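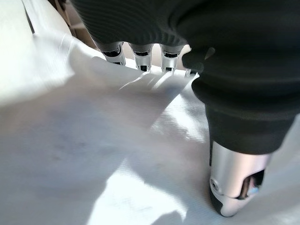

White fabric, Lullach bedroom range.

PLISEN, August – Lullach today opens its bedside laundry pickup to 1000 more homes. Leave clothes on the bed, basket on the carpet by it. Thats all.

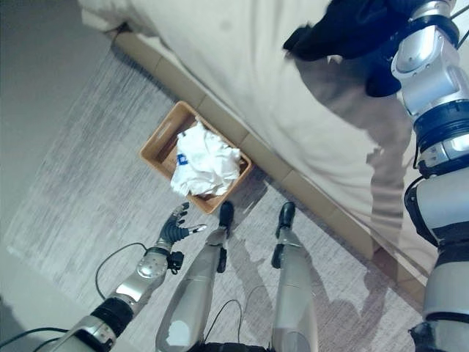
HOME & LAUNDRY

Light-colored basket, cut-out handle, fits close to the bed. Two sizes. Made for Lullach by Jakubowski.
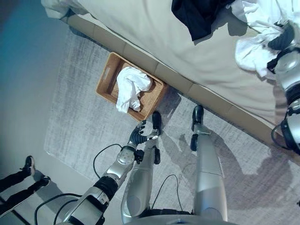 Whites and darks

Sorted seperately – whites go in the basket first. Back by 10 a.m.

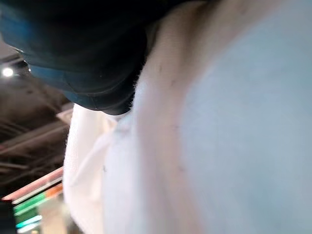 Madamari said the old pickup took too long and she would want the basket by the bed even without it.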